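Diary of the Fustcombe Toy Room, April

The morning was given to the construction toys. The room at Fustcombe received the Moodley donation at the close of the winter, and the furniture, the dolls and the board games have since been entered in the register. The construction sets were left until last on account of the number of small parts. The donor's letter states that they were bought for the children of the Oltar nursery, which closed some years ago, and that they were played with heavily.

Work began at 9:15. The window blinds were raised and the radiator turned down, the room having been too warm on the previous visit. Lina Nimri had prepared the labels in advance and had set out the register, two pencils and a supply of paper bags. It was agreed that the older metal sets would be dealt with first and the plastic pieces afterward.

The oldest of the metal sets carries the date 1951 on the inside of its lid, in ink, in what appears to be a parent's handwriting. Its instruction booklet is complete except for the back cover. The girders are straight and the small wheels turn freely. There is light rust on the axle rods, which has been noted and left alone until advice is received from Statport. The box itself has split at two corners. It was wrapped in tissue and placed on the middle shelf, with a temporary label tied around it.

A second metal set proved to be a mixture of two different ones. The longer strips do not match the shorter strips in the spacing of their holes, and the screws fit only some of them. Miss Nimri proposed that the parts remain together, as this was evidently how the children had used them, and the register has been completed on that basis. The entry runs to half a page.

The plastic sets were reached shortly before eleven. These are of the chunky kind made for small hands, with bolts and nuts that are turned by the fingers. The donor had supplied them mixed together in a pillowcase. Brown paper was used to work on, as bright pieces are easily seen against it.

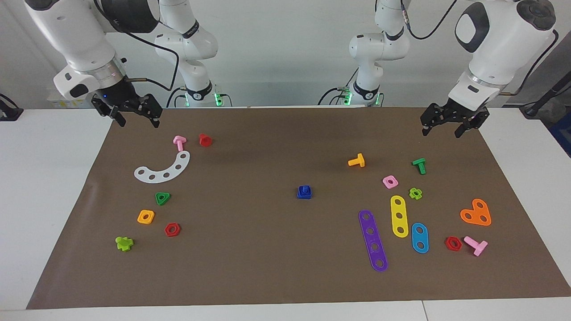 Should pieces of different colors be kept in separate bags?

Pieces of this kind are to be bagged by type – bolts with bolts, nuts with nuts, plates with plates – and color is to be recorded only on the label. A child building a model looks first for the part that fits, and the sets will be handled by children again once the room is open to families.

The pink T-shaped bolt and the red nut were given a line each in the draft list, as was the white curved plate with five holes. The term "curved plate" was adopted for the register after some discussion. "Arch" had been used in the first draft, and "rocker" was also suggested, but both describe what a child might make of the part. The earlier pages will be corrected to agree.

Luncheon was taken at half past twelve. A telephone call was received from Statport during this time regarding the glass-fronted cabinet, whose delivery has been put back. The plastic sets will accordingly be stored in the drawers beneath the window, and the top drawer has been lined for that purpose. The lower drawer sticks and requires wax.

In the afternoon the running total was brought up to date. The register now holds more than 1000 lines, of which the construction toys form the largest single group. Miss Nimri read the new lines aloud while they were checked against the bags, and 6 errors were found, all of them in spelling. One label had been tied to the wrong bag and was moved.

The wooden blocks remain to be done – they are in the tea chest by the door and have not been unpacked. Paper bags are running low and a further packet should be ordered, in the larger size if it can be had. The room was swept and locked at ten minutes to five, and the key returned to the office.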